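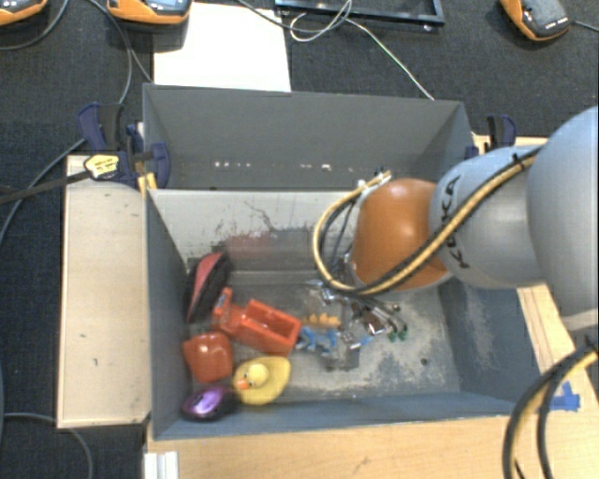
Junk bin finds, post your favorites!

plostetti_fan
I love a good odds-and-ends bin! Best thing in mine has to be the yellow rubber duck - he gets a shelf once I've sorted everything.

gumede7
Keep the duck, toss the mouse. Purple top or no purple top, you have 11 mice already.

plostetti_fan
Never! That purple is gorgeous.

Benedito Seixas
Wipe out the bin first, that floor is dusty. Then small stuff into jars.

gumede7
Jars?? Trays, always trays. I own 5 and want more!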